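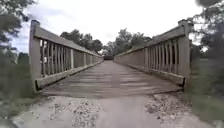 Tramemik Footbridge System

Tramemik is a straight-span footbridge supplied by Wovari for parks, trails and nature reserves. It is intended for pedestrians and cyclists and is delivered as a kit, with deck planks laid crosswise, square end posts with caps, flat top rails and closely spaced balusters on both sides. A curb beam along each edge of the deck is standard.

Product code: 2385
Clear deck width: 8 feet
Delivery: 274 days a year, excluding December
Warranty: 2 years on fixings

Deck planks are supplied untreated and will turn gray outdoors. Individual planks may be replaced without removing the railing.

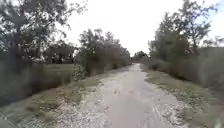

Approach paths are not included in the kit. Wovari recommends compacted gravel, finished slightly below deck level and graded so that water runs to the margins. Loose stone should be raked back from the bridge ends each spring - more often where bicycles are frequent.

Replacement balusters and post caps are stocked at the Clerska depot. Site surveys are arranged through the Esteves office and must be requested in writing before an order is placed.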